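About Peltport

Peltport is a small company that collects examples for robot learning. Our customers build the software which lets a pair of robot arms handle soft things, and such software needs to see the same work done many times by a person who is patient. We are these patient persons. Two arms, a piece of blue cloth, one operator: most of our working day looks so.
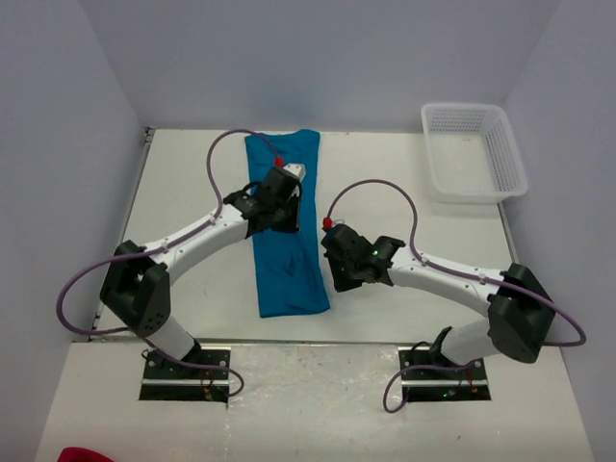
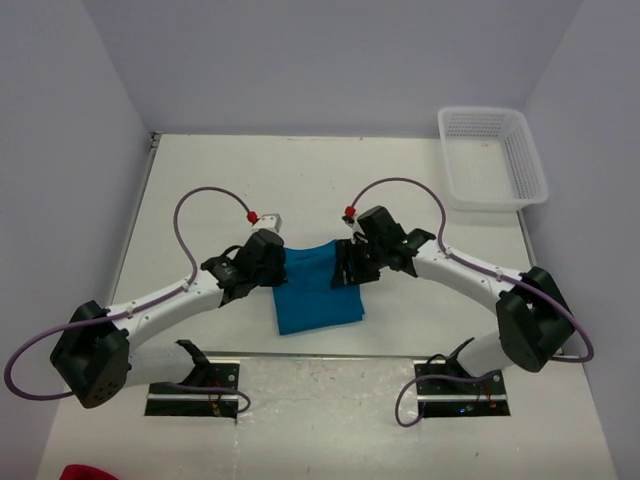 Seen from the wrist camera:

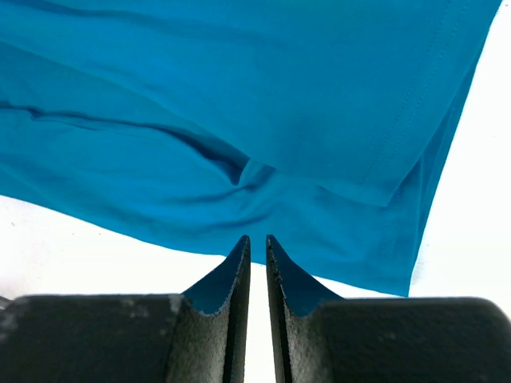
We began in October with one table and one customer. Shewit Zeleke and Tekle Weldu had worked together before in a textile laboratory, and they knew from that time how difficult it is to describe in words what a hand does with fabric. A program learns it better from demonstrations. One demonstration we call an episode. It starts when the operator takes the controls and ends when the cloth is in the position which the task sheet asks for, or when the operator gives up. Episodes where the operator gives up are also kept, with a label, and the customer decides if they want to receive them.

Our first complete collection had the name Mamo. It contains 3000 episodes of folding, and it took us much longer than we had promised. We learned from it to write the task sheet before we touch the arms, and to agree with the customer about what is a finished fold. The second collection, Getero, is still in progress. For Getero we record in blocks of 50 episodes, and after each block the operators change places.

Who we are

Shewit Zeleke leads the company and speaks with customers.
Tekle Weldu is responsible for the arms, the cameras and the calibration.
Feven Admasu trains new operators. A new operator practices for around 400 episodes before the recordings are used.
Brittany Nguyen reviews the recordings and writes the labels.
Mhairi Gourlay takes care of Morkari, our own program for storing and searching episodes.

What we deliver

Each collection comes with the video from all cameras, the joint positions of both arms, the labels, and the task sheet in its last version. If we changed the task sheet during the work, the earlier versions are included too. We do not remove slow episodes unless you ask for it in writing.

Working with us

For a new project we first record a short trial and send it to you without cost. Please tell us which items you want handled, how they should lie at the beginning, and which result you accept. You may send your own items, and we return them after the project. Visits are possible on working days by appointment with Shewit.

Page last changed: Monday, June 23, 2025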